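Wornstead Balancing: Frequently Asked Questions

We get a lot of phone calls at the Gisard workshop, and we're always glad to have a chat, but the same few questions do come round again. Have a read through, and if yours isn't covered, give us a bell before 4 pm and we'll do our best to help.

What do you balance?

Fans, blower wheels, pump impellers, mulcher drums, pulleys, motor armatures and a fair bit besides. If it spins and it's giving your bearings grief, we'd love to have a look. Our small machine takes rotors up to 40 kg, and anything heavier goes across to the big cradle at the back, so please tell us the weight when you book (a rough idea off the old paperwork is fine).

How do I know it's the balance and not something else?

A shake that gets steadily worse as the speed comes up is a pretty good hint, though a bent shaft or a loose foot can feel very similar from where you're standing. We're happy to talk it over first. It would be a shame to pull a fan out of its housing, drive it all the way here and find the trouble was a cracked mounting bolt back home.
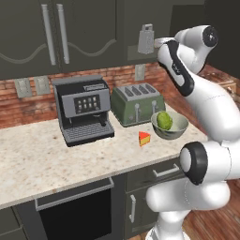

A customer out at Murkon wrote to say the blower had run sweetly up to 2,000 rpm and then rattled the whole shed, and wondered if that could still be called an imbalance. It could, yes, but we'd want to rule out resonance in the frame before touching the rotor. Send us the speed where it starts and the speed where it eases off, if it does ease off, and we'll have something to work with.

Should I clean the part before I bring it in?

Yes please! Caked dust or old grease throws the readings right out, and we have to charge for the time it takes us to scrape it off. Leave any existing balance weights where they are, even the ugly ones.

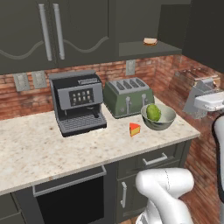
Can I take the rotor apart myself?

You're very welcome to, and plenty of our farm customers do, but mark everything before you loosen it. A paint pen line across the hub and shaft will do nicely. Lay the keys and grub screws out on a plain, dark cloth as they come off, in the order you removed them, and keep them together in a tub. Speckled stone in creams and browns, like the granite benchtop in the kitchen picture, is a rotten background for finding a little key with a bit of rust on it. Bring the tub along with the rotor, as we balance with the key fitted.

How long will it take?

Most jobs are back with you by Friday if they reach us early in the week. Harvest time is slower, I'm afraid.

Do you give a report?

Every job leaves with a printed sheet showing the before and after readings. Ask for the Lumbao sheet if your insurer wants the longer version.

How often should I have it rechecked?

Every 6 months for dusty work, and whenever you've replaced a blade or a bearing.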